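Ultavo Hand-Held Gripper Pair: Safe Use and Recording Practice

Wundetham part no. 200. Sold as a matched left and right pair.

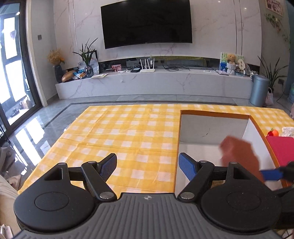 The Ultavo pair is built for recording two-handed household tasks that will later be used to train robot arms. It ships with the Kabbaj practice guide, a short set of rules covering the operator, the work area and the recordings. Buyers who already follow their own site rules can use the guide as a checklist.

Before a session
Check every pivot screw and joint pin for play. Wipe the finger pads with a dry cloth and replace any pad that has lifted at a corner. Open and close each gripper fully, with nothing between the fingers. Get written consent from the householder before recording in a home.

During a session
One operator per pair. Keep loose sleeves, hair and cords away from the linkage. Do not lift glassware, blades, hot pans or anything plugged into an outlet. Put each object down before changing your hold on the gripper. Stop after 2 hours and rest both hands.

After a session
Review the recordings before they leave the site. Delete any that show mail, ID cards or a readable computer screen. Failed grasps should be kept and labeled as failed.

Service
Pads: replace at 1,000 cycles.
Pivot screws: inspect at 1,000 cycles, replace at 2,000.
Housings: do not open. Return the unit to Wundetham.

In the box
Left and right grippers, spare pads, hex key, Kabbaj guide (printed), Zanus carry case.

The guide is maintained by Flora Mackay. Send corrections to her through the support form and include the revision date from the back cover. Current revision: 17 Feb 2021.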